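发件人：Fasitz 家居邮件组成员
日期：2021年12月14日
主题：回复：床单到底要不要熨，还有枕头怎么摆

各位好：

看到前两天那封问床单的信，我一直想回，结果拖到今天晚上碗洗完了才坐下来。信里问的几样事我家都碰到过，话可能说得多一点，大家慢慢看，不爱看的跳过去就好。先把原信贴在下面，省得后来的朋友往回翻。

> 大家好，我是五月份才进组的，平时光看不说话。
> 我们刚搬到 Lundale 这边，卧室终于铺了地毯，床也换成了带木边的那种。
> 想请教三件事：
> 第一，白床单洗完总是皱，铺上去像没铺一样，是不是非熨不可？
> 第二，大枕头和靠垫摆在一起，哪个放前哪个放后？我怎么摆都觉得乱。
> 第三，换季的深色衣服没处放，现在塞在纸箱里搁在床边，看着心烦，可又舍不得扔。
> 先谢谢各位了。

先说床单。我的经验是不用熨，至少不用整张熨。我以前在阳台上支着熨衣板，一张双人床单要弄大半个钟头，熨到后面，前面熨好的又拖在地上压皱了，气得人想直接睡在毯子上。后来改了办法，洗完甩干马上拿出来，趁着还有点潮，两只手捏住一边使劲抖几下，再搭起来晾，边角用手掌顺着捋一遍。晾干以后铺到床上，细小的褶子当然还有，可是绷一绷也就看不太出来了。

铺的时候我习惯先顾床头，再顾两边。床头那一头压实了，往床尾走的时候布是顺着你的手走的，不会拧。两边垂下去的部分不用死命往里塞，让它自然搭着就很好看，床角那里折圆一点，别折成硬邦邦的三角，坐下去的时候也不容易扯出来。带木边的床我猜你会觉得不好塞，确实是这样，我家那张床垫和木边之间的缝窄得手指都进不去，我是用一把旧的木饭铲把床单角推下去的，这个土办法是我婆婆教的，到现在还在用。
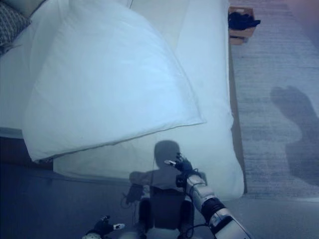

白床单、大白枕头，床头露出一点花纹靠垫

说到枕头，我自己走过一段弯路。刚开始看人家样板间里摆一大堆，回来也照着买，最多的时候床上有11个大大小小的枕头和靠垫，每天晚上要一个一个搬到椅子上，早上再一个一个搬回来。坚持了没有多久就烦了，送了一些给我妹妹，剩下的收进柜子里。如今床上就留一个大白枕头，再加一个带小几何花纹的靠垫。靠垫往床头上靠，大枕头放在前面，斜一点也没关系。你问哪个前哪个后，我觉得看你晚上先拿哪一个：睡觉要用的放外面，伸手就够得着，装饰的那个靠里，不用天天挪。白的配白的看着清爽，有花纹的只露出来一个角就够了，露多了反而显得挤。

枕头摆之前要拍一拍。抓住两头往中间挤一下，再翻个面拍几下，里面的芯子就散开了，看着鼓鼓的。枕套的缝边最好朝一个方向，我喜欢让它朝着床尾，这个没有什么道理，就是看惯了。另外枕套要买比枕芯稍微紧一点的，我先前在 Bajpai 那家布店买过一对偏大的，套上去四个角都是空的，怎么拍都是塌的，白白浪费了一个鼓枕头。 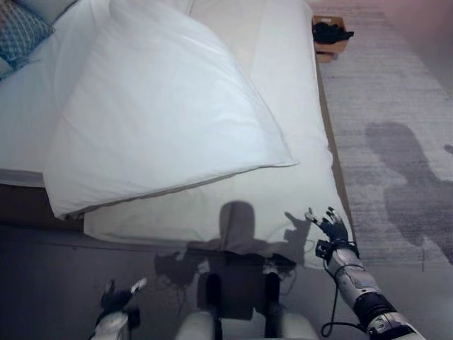

第三件事，纸箱装衣服，我倒觉得没有那么难看，难看的是一直放在那里不动。我每到换季也会这样，床边搁一个敞口的箱子，深颜色的都往里面扔，黑的、藏青的都有，堆到冒出箱沿了就该处理了。深色和浅色分开这一点你已经做对了，尤其是家里用白床单的，黑毛衣的绒毛沾上去，拿滚筒粘半天都粘不干净。我的做法是给箱子定个期限，半个月里头要么洗了叠好进柜，要么送人。去年我从箱子里清出来32件，有好几件是我自己都不记得买过的，吊牌还挂着，看得我脸都红了。

如果地方实在不够，可以量一量床底下。我家床底到地面是16厘米，刚好推得进扁的收纳盒，我买的是 Cillus 那一款，拉着顺手，就是盖子有点松，要用带子捆一道。地毯上推箱子会把绒毛推倒，留下一道一道的印子，吸尘器顺着一个方向吸两遍就起来了，不用担心是坏了。灰色地毯还有一个好处，平常那点灰看不大出来（当然该吸还是要吸！）。

再补充一点换床单的事，这个你没有问，可是我忍不住要讲。大床单一个人抖真是累，胳膊短的人更吃亏，抖过去那一边掉下来，跑过去扯这一边又滑了。有人帮忙的时候，一人捏住一头，先提高了再往下放，让它兜着一点风慢慢落下来，位置就差不多正了。 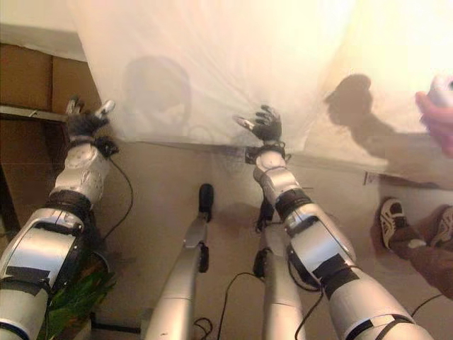
薄的床单比厚的难伺候，轻飘飘的，稍微有点风就跑偏，褶子也多。我的办法是下摆先别急着拉平，等上面对齐了，再从中间往两边捋。薄床单还容易透，对着窗户一照就能看见哪里磨稀了，所以我每次换下来都会举到亮的地方看一眼，磨得厉害的就剪了当抹布，或者盖在换季的被子上挡灰。洗的时候也要小心，别和带拉链的衣服搅在一起，我有一张就是这样勾出一个小洞，补了以后躺上去总觉得脚趾头会钻进去。

至于多久换一次，各家不一样，我家夏天勤一点，冬天懒一点，床单一共就备了2套，一套在床上，一套在柜子里，洗坏了再添。以前囤得多，叠起来占一整格，拿最下面那张的时候上面的全倒了，还是少一点省心。

好了，写了这么长，锅上还炖着汤，我得去看看火。组里别的朋友要是有治床单角老是跑出来的好办法，也请说一说，松紧带夹子我买过一种，夹了几回就没力了，不知道有没有结实一点的。原信那位朋友，新家收拾好了记得来报个信，我们都替你高兴。

祝大家睡得好

组里的一个老成员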